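Método Festby

El método Festby es un procedimiento de aprendizaje por imitación para la manipulación robótica de objetos domésticos con dos brazos. Se describió por primera vez en un informe técnico del laboratorio Warov, fechado el 3/6/18, y se amplió en julio con los resultados de la tarea conocida como «platos y escurridor». Su rasgo distintivo es el tratamiento de las cámaras de muñeca y de la cámara fija como flujos separados, que se combinan en una etapa tardía de la política de control.

El nombre procede de la mesa de ensayos en la que se desarrolló el trabajo, llamada Festby dentro del laboratorio. En la bibliografía aparece también como «fusión tardía de Warov», aunque este segundo nombre se aplica a veces a variantes posteriores con un solo brazo.

Antecedentes

Los sistemas anteriores del mismo laboratorio, agrupados bajo el nombre de Feso, utilizaban una única vista externa del puesto de trabajo. La vista externa permite localizar los objetos y los brazos, pero pierde precisión cuando la pinza se interpone entre la cámara y la pieza. En objetos delgados, como discos o platos poco profundos, un error pequeño en la altura de los dedos basta para que el agarre falle.

Feso intentaba compensar este problema con una estimación explícita de la posición de cada objeto. El procedimiento funcionaba con piezas de contorno bien definido y empeoraba con las que presentan partes translúcidas, ejes finos o varios elementos paralelos muy próximos entre sí.

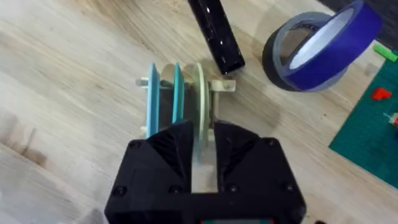 Festby prescinde de esa estimación. La política recibe directamente las imágenes y la posición de las articulaciones, y devuelve una secuencia corta de movimientos para los dos brazos. El operador no etiqueta los objetos ni indica el punto de agarre; toda la información sobre la tarea procede de las demostraciones.

Recogida de demostraciones

Las demostraciones se obtienen por teleoperación. Una persona dirige los brazos mientras se registran las imágenes, las posiciones articulares y la apertura de las pinzas. El conjunto original contiene 2511 episodios, repartidos en 4 tareas, y cada episodio comienza con una disposición distinta de los objetos sobre la mesa.

En la tarea de los platos, el operador debe acercar la pinza a un plato apoyado en la superficie, sujetarlo por el borde y colocarlo en posición vertical en el escurridor. Los platos son redondos y de colores diferentes, lo que permite dar instrucciones del tipo «el plato verde» sin modificar la geometría de la tarea.
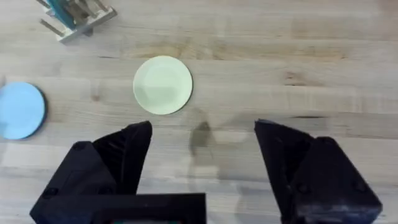
La aproximación es la fase más larga de cada episodio. El protocolo pide que los operadores no corrijan la trayectoria de forma brusca: si el brazo se desvía, se retrocede y se vuelve a intentar dentro del mismo registro. Estos reintentos se conservan en los datos. Según el informe, eliminarlos reducía la capacidad de la política para recuperarse de un agarre fallido —un efecto que los autores no habían previsto y que dio lugar a un apéndice propio—.

Los episodios con pérdida de sincronía entre cámaras se descartan por completo. Los que terminan sin el plato en el escurridor se marcan como incompletos y se emplean solo para entrenar el codificador visual.

Arquitectura

Cada cámara dispone de un codificador propio. Los codificadores de las dos muñecas comparten pesos, mientras que el de la vista fija se entrena por separado. La combinación se realiza mediante un bloque de atención que asigna más o menos peso a cada vista en cada instante. En los análisis publicados, la vista fija domina al comienzo del movimiento y la vista de muñeca gana peso a medida que los dedos se aproximan al objeto.
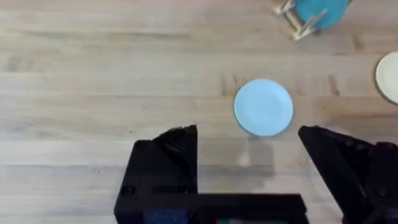 Resultados

La evaluación se realizó sobre la misma mesa y con el mismo escurridor, variando la posición inicial de los platos. El informe compara tres configuraciones: solo vista fija, solo vistas de muñeca y fusión tardía. La fusión obtuvo el mejor resultado en todas las tareas. La configuración con vistas de muñeca quedó cerca en el agarre, pero fallaba con frecuencia en la colocación cuando el escurridor salía del campo visual.

Una réplica del grupo Fallahi, con 13 disposiciones iniciales no incluidas en el entrenamiento, confirmó el orden de las configuraciones, con diferencias menores que las del informe original. El mismo grupo señaló que el rendimiento disminuía al desplazar la cámara fija entre sesiones.
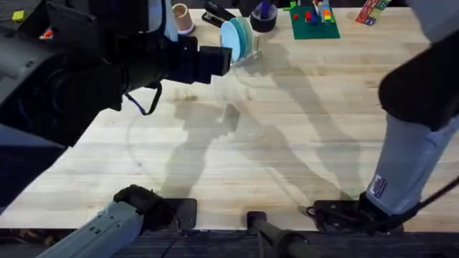 ¿Por qué se mantiene la cámara fija si la pinza ya lleva una propia?

La cámara de muñeca solo abarca la zona situada delante de los dedos. La vista fija conserva la posición relativa de los dos brazos y del escurridor, información que la política necesita para elegir qué brazo actúa y para orientar el plato antes de soltarlo.

Limitaciones

El método requiere un número elevado de demostraciones por tarea y no se ha probado con platos apilados. Tampoco incluye medición de fuerza, por lo que el contacto con las varillas del escurridor se deduce únicamente de la imagen y de la posición articular. Warov publicó más adelante una versión con sensores en los dedos, que se considera un método distinto y conserva la numeración de Feso.

Véase también

Aprendizaje por imitación
Teleoperación
Manipulación bimanual
Feso (sistema)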